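Larkel stockroom refit: progress report to the Ragab fund, June

Work to date
Shelving is complete in the front bay and two-thirds complete in the rear bay. The stock list now holds 2,502 entries, up from 2,000 at the last report. Boxed goods are sorted by product type, then by label language. Cartons with labels in Chinese are entered with a short English description and the original text, which has slowed data entry.

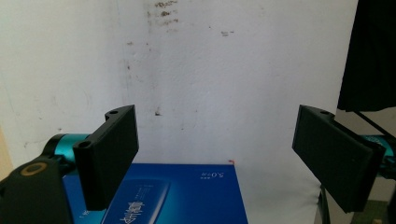
Wall repairs are behind plan. The stained and scuffed sections were to be washed and painted before the Murano shelving went in, but the paint order from Skandance came short. The remaining work is set for next month - one coat of sealer, two of white. No change to the budget line is requested.

Spending
Around 400 dollars of the materials budget is left. Shelf brackets and labels are paid in full. The paint balance is due on delivery.

Open items
A total of 67 entries still have no shelf location. Most are single items that do not fit the present groups. Translucent goods are being listed by color and finish until a separate group is agreed.
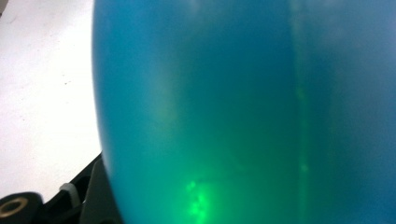
Figure 2. Translucent blue surface with green glow, close view.

The next report will cover the rear bay, the wall work and the remaining entries.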